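1/ Abro hilo sobre el accidente de esta tarde en la carretera de Stevbridge, porque en los grupos del pueblo están circulando varias versiones y algunas no se sostienen.

2/ Lo confirmado hasta ahora: hacia las seis de la tarde una furgoneta de reparto de Brorix y un turismo chocaron en el cruce con el camino viejo de Wistevell. Hay tres personas heridas. Ningún fallecido, aunque se haya publicado otra cosa.

3/ Dos de los heridos iban en el turismo. Los llevaron en ambulancia al hospital comarcal y uno sigue en observación. El conductor de la furgoneta fue atendido allí mismo y se marchó por su pie.

4/ No voy a dar nombres de los heridos. Tampoco edades. Si alguien de la familia quiere hacerlo, es decisión suya.

5/ El choque fue lateral. El turismo salía del camino y la furgoneta iba en dirección a Stevbridge. Quién tenía preferencia es lo que están mirando ahora los agentes, y hasta que no haya atestado no tiene sentido repartir culpas.

6/ Sobre la velocidad: el tramo está limitado a 50. He leído que la furgoneta iba a 160. No hay ninguna fuente para esa cifra. El agente con el que hablé dijo que no se había hecho ninguna estimación.

7/ Suqin Shen vive en la casa más próxima al cruce. Me ha contado esto por teléfono: «Oí el frenazo y luego el golpe. Cuando salí ya había dos coches parados ayudando». No vio el momento del choque y pide que no se le atribuya lo contrario.

8/ La carretera estuvo cortada en los dos sentidos hasta pasadas las ocho y media. El tráfico se desvió por el polígono Guo, donde hubo retenciones de más de 2 kilómetros. Ya está abierta, con un carril estrechado por los restos de arena.

9/ El autobús de las 19:10 no pasó. El siguiente llegó con media hora de retraso. La empresa dice que los billetes del servicio suspendido valen para mañana.

10/ Un apunte sobre el cruce, que no es nuevo. El puente que hay justo antes es de 1861 y tiene el pretil alto. Saliendo desde Wistevell tapa buena parte de la visibilidad por la izquierda. Lo sabe cualquiera que pase por ahí a diario.

11/ En febrero los vecinos presentaron un escrito pidiendo un espejo y una señal de stop en lugar del ceda. Lo registró Fengying Long en nombre de la asociación. Le he preguntado si hubo respuesta: «Un acuse de recibo y nada más».

12/ He pedido al ayuntamiento una explicación. Me remiten a la diputación, que es la titular de la vía. En la diputación no cogen el teléfono a estas horas – lo intentaré por la mañana.

13/ Sigo desde casa, con el teléfono al lado.

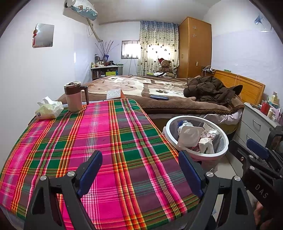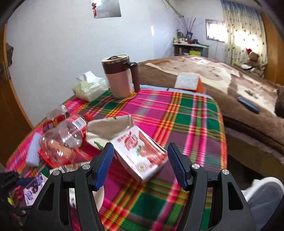

14/ Actualización, 22:40. Me confirman desde el hospital que la persona en observación está estable. Pasará la noche ingresada por precaución.

15/ Corrijo el punto 8: lo que queda en el carril es material absorbente que echaron los bomberos por un vertido de aceite, no arena. Hay que pasar despacio igualmente.

16/ Si alguien vio el choque, los agentes piden que se ponga en contacto con el puesto de Stevbridge. Interesa sobre todo quien circulara detrás de la furgoneta entre las 17:50 y las 18:05.

17/ Por favor, no reenviéis el vídeo que se está moviendo. Se ve la cara de una de las personas heridas.

18/ Mañana, cuando tenga respuesta de la diputación sobre el escrito de febrero, la añado a este mismo hilo.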